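Call for participants: household and shop-floor chores study

Vumov is looking for people to take part in a study on ordinary chores and how well machines cope with them. We need 40 participants in the Prurkcombe area. Sessions start in January and run until all places are filled. You do not need any technical background, and we would like to hear from people who have never worked with a robot.

What the study is about

We want to know whether machines can do small household and stockroom jobs yet, and where they still fall short of a person. Clearing a table, putting small things into a bowl, sorting parts by color and returning items to the right shelf are easy for most adults. For a pair of robot arms they are slow work, and the results vary a lot from one day to the next.

Our list has 153 chores on it. Some come from homes, such as putting away cutlery or picking up after a board game. The rest come from small shops and warehouses, such as refilling a parts tray or facing up a shelf. We wrote the list ourselves and we suspect it is missing things. Part of your job will be to tell us what you do in a normal week that is not on it.

Much of the work is done first in a simulator called Jellutel. Chores are set up there on a virtual table with simple shapes standing in for real objects, and two arms are driven through them by a person or by a trained program. Chores that go well in Jellutel are then repeated by hand and with real arms at our Ham building.

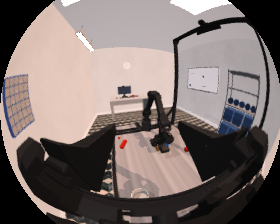 The machines are best at picking up one solid object with clear space around it. They have more trouble when objects lie close together, when something rolls, or when one arm has to wait for the other. Clear plastic and glass give them difficulty as well. We have 2226 scored attempts on record so far, all of them scored by our own staff. We need scores from people who do this kind of work at home or for a living and who have their own idea of what a finished job looks like.

What you will do

Each participant attends 2 sessions at Ham. Each session lasts three hours, including a break.

In the first session you will do a set of chores by hand at a table while we time you and take notes. You will then watch recordings of arms attempting the same chores and say whether you would accept the result, redo it or stop the machine.

In the second session you will steer the arms yourself in Jellutel. We will show you the controls and give you time to practice. You will then try up to ten short chores. Dropping things is expected and does not count against you.

Both sessions end with a short interview. We will ask which chores you would hand over to a machine today, which you would hand over later and which you would rather keep.

Who can take part

You must be 18 or older and able to sit at a table and use both hands for short periods. Glasses and contact lenses are fine. We especially want to hear from cleaners, stock clerks, home care workers, shop assistants and parents of young children. If you currently work for a company that makes or sells robots, please do not apply for this round.

Payment and practical details

Participants are paid for each session attended, at the end of that session. Travel by bus or train within Prurkcombe is refunded if you bring the ticket. The building has step-free access, and there is free parking behind it. Morning sessions begin at 9:30 and afternoon sessions at 1:30.

Sessions are recorded on video, showing your hands and the table only. You may withdraw at any point and ask for your recordings to be deleted.

How to apply

Send a short message through the contact form on the Vumov site, marked "Chores study". Tell us what kind of work you do, in or out of the home, and whether mornings or afternoons suit you. Joon-young Seok, who runs the study, will reply with a consent form and a choice of session times.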